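Re: [cell-practice] Hands on the part while the arm is live

On the Ilo list, a member at Zummont wrote:

> Our draft says no hands on the table while the arm has power. The Egger cell can't work that way, as someone has to steady the frame and the rod. Do we write an exception or drop the rule?

I would write an exception and keep it short. The case I have in mind is one person, both hands on the work, gripper close to the cloth: 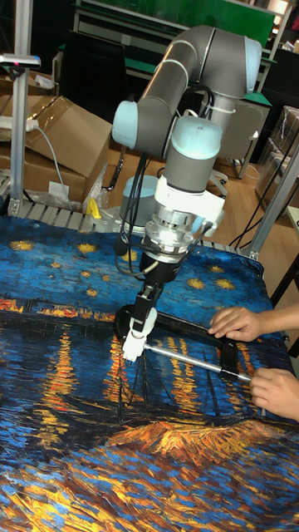
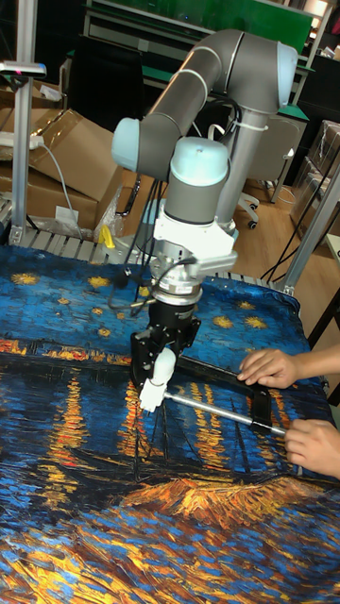
Proposed wording for section 14:

1. Hands stay on the far end of the part from the gripper. One hand flat on the frame, one on the end of the rod.
2. Speed limit is set before anyone reaches in, and is not changed during the run.
3. A second person holds the stop button.
4. No gloves with loose cuffs, no rings.
5. After 20 minutes, swap places.

Point 2 needs a number. Flirnis has one in its site rules, but it was set for a lighter tool, so please don't copy it over. We also need to say who checks the force limit after a tool change.

Comments on the list by the end of June, please. I'll merge them into the draft after that.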